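Sortiment > Flächen & Wände > Marmoroptik > Wamar

Wamar Tischfläche in Marmoroptik, hellgrau/beige

1.958 Mal geteilt | 32 Kommentare

Ich gebe es gleich zu: Marmoroptik war nie so meins. Zu viel Hotelfoyer, zu viel Glanz, und meistens diese eine dicke schwarze Ader, die sich alle paar Handbreit wiederholt. Als Jonatan Berge mir die Wamar zum ersten Mal auf den Packtisch gelegt hat, wollte ich sie eigentlich gar nicht ins Sortiment nehmen. Drei Wochen später lag sie bei mir zu Hause in der Küche - und da liegt sie immer noch.

Das Muster ist ruhig. Hellgrau und Beige laufen ineinander, dazwischen ein paar etwas dunklere Adern, aber so zart, dass man sie aus zwei Schritten Entfernung fast vergisst. Ich mag so was, weil bei mir ständig etwas auf dem Tisch steht und der Untergrund dann bitte nicht mitreden soll.

Wozu sie passt

Am schönsten finde ich sie vor hellen Fliesen. Grau, leicht rosastichiges Grau, gebrochenes Weiß, das geht alles. Im versetzten Verband wirkt es ein bisschen nach alter Backstube (im besten Sinn!), und mit schmalen grauen Fugen bleibt die Ecke trotzdem freundlich. Wer knallweiße Fliesen hat, sollte vorher unbedingt ein Muster bestellen, da kann das Beige nämlich schnell gelblich aussehen.

Bei den Sachen, die draufkommen, darf es ruhig bunt werden. Eine gelbe Schale, ein gestreifter Becher, ein Glas mit goldfarbenem Deckel, und schon sieht es nach Leben aus. 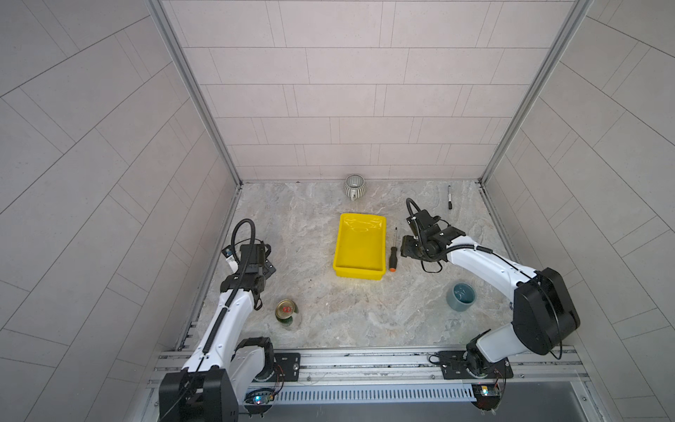
Marmoroptik und helle Fliesen, beide Male mit gelber Schale und Becher: 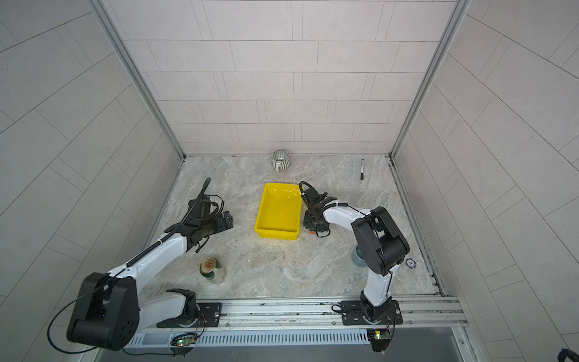

Größen und Zuschnitt

Die Wamar gibt es in 7 Größen, alle rechteckig oder quadratisch. Rund machen wir nicht, auch wenn mich Ifor Samuel aus unserem Zuschnitt in Brusthorpe jedes Jahr aufs Neue fragt, ob er es nicht doch mal probieren darf. Sondermaße sind kein Problem, dann rechnet bitte 5 Werktage dazu und messt zweimal! Zugeschnittene Stücke kann ich nicht zurücknehmen.

Für Nischen mit Wänden links, rechts und hinten zieht ihr an jeder Seite zwei Millimeter ab. Ich hab's bei mir beim ersten Mal nicht gemacht und durfte dann mit der Feile nacharbeiten, sehr lästig.

Pflege

Weiches Tuch, lauwarmes Wasser, ein Tropfen Spülmittel. Scheuermilch lasst ihr im Schrank. Heiße Töpfe gehören auf einen Untersetzer, und zum Schneiden nehmt ihr ein Brett. Kaffeeränder gehen bei mir problemlos weg, bei Filzstift war ich bisher nur erfolgreich, wenn ich sofort gewischt habe.

Gut dazu

Pumphrey Kantenband, silbergrau, selbstklebend
Brotach Reinigungstuch, Doppelpack
Musterstück Wamar hellgrau/beige im Postkartenformat

Das Musterstück kostet nur das Porto. Wenn ihr unsicher seid, legt es abends unter eure Küchenlampe und schaut am nächsten Morgen noch mal hin. Bei warmem Licht kommt das Beige stärker durch, das kann man mögen (ich mag's).

Kontakt | Versand und Rückgabe | © Brotach | Nach oben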